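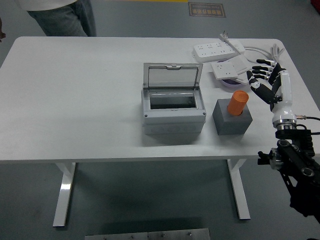 Abb. 3: Arbeitsplatz mit Kleingehäuse (Klardeckel offen), Steckdosenleiste und Wanddose.

3.2 Material und Anordnung

Untersucht wurde das Ordnen von Elektro-Kleinteilen auf freier Tischfläche. Tisch weiß, matt, abgerundete Ecken, keine Markierungen. Gehäuse hellgrau, Kunststoff, Deckel klappbar mit Rastlasche. Die Teile stammen aus dem Bestand Aubert, Auswahl durch Rolland und Lacroix im Februar. Insgesamt 851 Durchgänge, je höchstens 60 Sekunden.

Gehäuse: immer mittig, Deckel zu Beginn offen. Kabel ausdrücklich nicht aufgewickelt, das lose Kabel war in den Vorversuchen der häufigste Grund für Abbrüche (vgl. Talebi und Barbier, Bericht Navirbridge). Die übrigen Teile frei verteilt, Überlappung erlaubt. Wanddose z. B. schräg auf einem runden Gegenstand, wie in Abb. 3. Steckblock mit orangem Zylinder rechts neben dem Gehäuse.

Bewertet wurde nur die Endlage, nicht der Weg dorthin. Protokoll nach Ilik, gekürzt auf 25 Merkmale; die Spalte "Deckelstellung" wurde nachträglich ergänzt und fehlt desshalb in den Durchgängen vom ersten Donnerstag. Zweitkodierung durch Riviere. Strittige Fälle: fast immer die Steckdosenleiste, genauer die Lage des Steckers. Liegend oder stehend, im Protokoll anfangs nicht getrennt. Wurde dann nachkodiert, siehe Tabelle 4 im Anahng.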